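Zustier Two-Arm Cell – Set-up and Care Guide
Section 9: Grippers, wrist cables and the hanger task 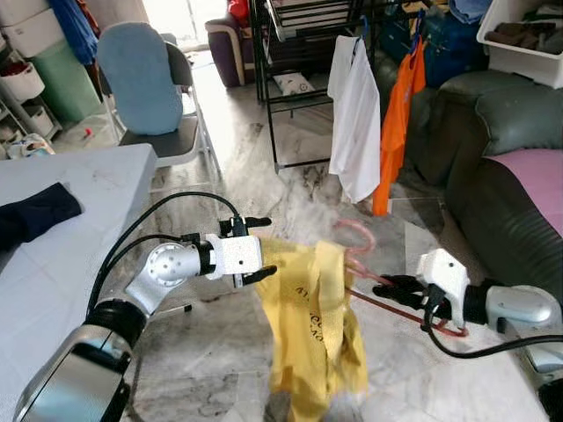
9.1 Before you start

This section is for the person who sets up the cell in a home room and looks after it between sessions. It explains how to fit the gripper fingers, how to lay the cables, how to set the closing force for cloth and for plastic hangers, and how to check the result. Please read Section 4 (Power and emergency stop) first. The work in this section needs both arms with power on for some steps and with power off for others. Each step says which one.

You will need:
– the hex key set from the tool pouch
– a soft cloth, a little damp, without soap
– cable ties of the reusable kind (the thin hard ones cut into the cable jacket)
– one plastic hanger and one light garment, such as a T-shirt
– the cell log book or the log file on the control computer

The part number of the finger set is 3077. It is the same for the left and the right arm. The older sets from the Kasasholm workshop have a different hole pattern and do not fit on the present gripper body. If you find such a set in your spare parts box, take it out and mark it, so that the next person does not lose time with it.

CAUTION: Do not put your hand between the gripper fingers when the arm power is on, also when the control program shows "Idle". In the idle state the gripper can still finish a command which was sent before.

9.2 Fitting the gripper fingers

Power: OFF.

1. Move both arms by hand to the service pose, with the wrists at the height of your chest. Support the forearm with one hand while you release the brake. The arm is heavier than it looks when the elbow is stretched.

2. Switch off the arm power and wait until the fan in the control box is silent.

3. Loosen the two screws on the first finger. Keep the screws in the lid of the pouch. They are short and they roll easily under furniture.

4. Clean the contact surface of the gripper body with the soft cloth. Lint from clothing collects here more than in any other place, and a thin layer is enough to make the finger stand at an angle.

5. Put the new finger on the body and turn both screws in by hand first. Then tighten them with the hex key, a little on one screw and a little on the other, until they are firm.

6. Repeat for the second finger.

7. Close the fingers by hand with the release lever and hold them against the light. The tips must meet along their full length. If you see a gap in the shape of a wedge, one finger is not flat. Go back to step 3.

8. Repeat steps 3 to 7 on the other arm.

Note: Change the fingers always as a pair. One new and one worn finger will grip, but the cloth slides out to the side of the worn one, and this fault is difficult to find later.

9.3 Laying the wrist cable

Power: OFF.

The gripper cable leaves the body near the wrist and goes back along the arm in a free loop. The loop must be long enough for the full turn of the wrist and short enough that it does not hang into the garment. Most of the stops we had in January came from this loop and only a few from the arms themselves.

1. Turn the wrist by hand to its left end position. Look at the cable where it enters the connector. It must not be under tension.

2. Turn the wrist to its right end position and look again.

3. If the cable pulls in one of the two positions, open the nearest tie on the forearm, give more length into the loop, and close the tie again.

4. Bend the elbow fully. The loop must not go between the elbow joint and the lower link.

5. Push the connector once more with your thumb until you feel that it sits. A connector that is half in gives a gripper error only when the arm moves, never when it stands still.

CAUTION: Do not tie the cable flat on the arm so that it looks tidy. Without the loop the cable takes all the twist at the connector, and the wires inside break there.

Note for rooms with much furniture: Check also what the loop can catch. The ends of a clothes rack, the back of a chair and the point of an ironing board are all at a bad height. Move the arm slowly through the working area by hand and watch the cable during this, not the gripper.

9.4 Preparing the room

Power: OFF.

The hanger task can be done in a normal living room or laundry corner. You do not have to empty the room. The cell was made for rooms where people keep their things, and a room that is too clean gives you a set-up which fails at the next place. But some points must be right:

1. Stand the base on hard floor. Tiles are good. On carpet the base tilts when both arms reach forward, and the calibration from 9.6 is lost.

2. On polished tiles, lock all the wheels and then push the base with your knee. If it slides, put the rubber mats under it.

3. Keep free the space in front of the base where the arms meet. Small objects on the floor outside this space can stay, but pick up everything which the base could roll over.

4. Put the rack where both arms can reach the top bar. Do not set the arms to their longest reach. Leave a hand width.

5. Look at the window. If strong light comes from behind the rack, the head camera sees the hanging clothes too dark. Close the curtain halfway or turn the base a little.

6. Stand at the emergency stop and check that you can reach it without stepping over a cable.

9.5 Setting the closing force

Power: ON. Emergency stop in reach.

The left and the right gripper do different work in this task. One holds the fabric and the other holds the hanger, so the two force values are not the same. The names in the control program (the Gilbert panel, tab "Grip") are "Cloth" and "Rigid".

1. Open the Gilbert panel and select the arm which will hold the garment. Choose "Cloth".

2. Give the edge of the garment into the open fingers. Hold the garment from below, so that your fingers stay away from the tips.

3. Press "Close" and let go.

4. Pull the garment down gently. It should stay in the fingers. Then pull with a short jerk. Now it should slip. If it does not slip at the jerk, the value is too high, and a seam can tear when the two arms move apart.

5. Change the value by one step up or down and repeat from step 2 until both pulls give the right result.

6. Select the other arm and choose "Rigid".

7. Give the hanger into the open fingers by its lower bar, near one end. Do not use the hook for this test. The hook turns in some hangers and the result tells you nothing.

8. Press "Close". Push the free end of the hanger down with one finger. The hanger may bend, but it should not rotate between the fingers.

9. If it rotates, first clean the finger pads and test again. Raise the value only when clean pads do not help.

10. Write both values in the log.

The start value for "Rigid" is 374 on the panel scale. Thin hangers need less. With a very thin plastic hanger the bar can whiten at the place of the grip, and then it is already too much.

CAUTION: Do not use the "Rigid" value for cloth to save time. The garment will hold very well and you will pay for it in buttons.

Note: A bunched garment is thicker than a flat one, and the fingers stop earlier. The panel then shows a wider opening than in your test. This is normal and needs no correction.

9.6 Checking the two arms together

Power: ON. Emergency stop in reach.

1. Start the program "Meet" from the panel. Both grippers move slowly to the middle in front of the base and stop with a small distance between the tips.

2. Look from the front and then from the side. The tips should be at the same height.

3. If one tip is lower, stop the program and run the arm calibration from Section 6 for this arm only. Do not correct the height by bending or shifting the fingers.

4. When "Meet" is good without load, repeat it with the garment in one gripper and the hanger in the other.

5. Watch if the fabric covers the hanger from the side of the head camera. A part of it will always be covered. The hook should stay visible. If it does not, take the garment closer to its upper edge.

6. Run the slow hanger program once from start to end with your hand at the emergency stop. Use the full speed only after one slow run without a stop.

9.7 Common faults

Garment falls when the arm begins to move
Worn or dusty pads, or a "Cloth" value which is too low. Clean first, then repeat 9.5.

Hanger turns in the gripper when the fabric touches it
The gripper holds the bar too far from the middle of the finger. Give the hanger deeper into the fingers and repeat 9.5, steps 7 to 9.

Gripper error in one wrist position only
Cable loop too short or connector not fully in. See 9.3.

The two arms meet at different heights after the base was moved
A wheel is not locked, or the base stands on the edge of a mat. Correct the base before you calibrate.

Fingers close, but slowly and with a scratching noise
Threads have wound around the guide. Power off, open the fingers with the release lever and pull the threads out with tweezers. Do not cut toward the guide with a knife.

9.8 Care between sessions

After each session, wipe the finger pads and open all ties to look under them. After around 9 sessions with cloth, take the fingers off and clean the contact surface as in 9.2. Do not use oil or spray on the gripper. It goes into the next garment.

If you clean the lint from the base with a shop vacuum from the Rikon bench, put the soft brush on it and stay away from the connectors.

Park the arms with the grippers empty and a little open. Pads which stay closed on a hanger overnight keep the mark of the bar.

Section revised 2020-02-22. Replaces the loose sheet "Hanger grip, short version".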